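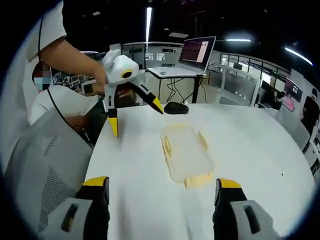

## 5. Round table: daily set-up and container handling

This section covers the round white table in the Dradimell shared room, the chairs placed at it, and the clear plastic container kept for loose items. Wall shelving and cabinets are covered in Section 2.

**Applies to:** Dradimell shared room, main floor
**Section owner:** Imke Rathjen
**Last revised:** January 13, 2022

### 5.1 Before you start

You will need:

- one microfibre cloth, damp
- one microfibre cloth, dry
- neutral cleaner, diluted as marked on the bottle
- the clear container with the pale yellow rim

> **CAUTION:** Do not use scouring pads or powder cleaner on the tabletop. Scratches in the white finish hold dirt and cannot be polished out.

### 5.2 Clearing and wiping the tabletop

1. Ask anyone seated at the table to lift their work clear of the section to be wiped. They need not leave their seat.
2. Move the computer mouse to the far side of the table. Do not spray cleaner near it. Put the cleaner on the cloth.
3. Check the surface from a low angle. Small dark specks show up best against the light, particularly close to the curved edge.
4. Wipe from the centre outward with the damp cloth. Fold to a clean face when crumbs or grit collect.
5. Leave stubborn marks under the damp cloth for 60 seconds, then wipe again. If the mark is still there, note it in the room log and carry on.
6. Dry the surface with the second cloth.

**Note:** Cords must hang free of the chair bases. If a cord crosses the tabletop, lift it and wipe under it. Do not pull it from the far end.

### 5.3 Placing the chairs

1. Turn the grey mesh-back chair so that the backrest faces away from the table.
2. Roll it in until the seat is under the edge. Keep the mesh off the tabletop rim.
3. Remove bags from the seat before moving any chair.

Chairs from the Mistley room are a different height and should go back there at the end of the day.

### 5.4 Setting out the container

The container is rectangular with rounded corners. It has no fixed position on the table, but it should be within reach of every seat in use.

1. Inspect the container for cracks at the corners and along the rim. A cracked container goes in recycling and is replaced from stock (order code Liao 17).
2. Wash in warm water with dish soap. Rinse. Stand it on the drying rack with the opening down.
3. When it is dry, set it on the table, clear of the edge.
4. Press lightly on each corner. If it rocks, check for grit under the base. 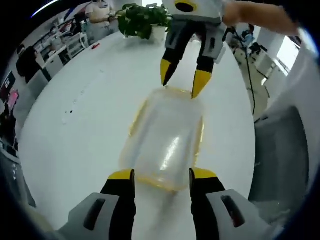

5. Put loose items in one at a time. Do not fill above the rim.
6. To move the container, hold it by both sides near the base. Lifting a full container by the rim alone can flex the walls and spill the contents.

> **CAUTION:** The container is not to be used for hot liquids or placed in the microwave.

### 5.5 Plant at the table

The potted plant stays at the end of the table.

- Water it at the sink and let the pot drain before returning it.
- Pick up fallen leaves and soil before wiping, or they will smear.
- In July, when the room is warmest, check the soil daily.

Kanchan Dhillon keeps the watering sheet. Initial it after each watering.

### 5.6 Faults and remedies

| Fault | Remedy |
|---|---|
| Table is streaky when dry | Too much cleaner. Wipe again with plain water, then dry. |
| Container looks cloudy | Soak in warm water with a little white vinegar and rinse. |
| Chair will not roll | Check the casters for thread or hair. |
| Table rocks | Adjust the foot. See Section 2.5. |

Report anything not listed to Chiến Sầm. Replacement cloths and cleaner are ordered from Gimix on the supplies form.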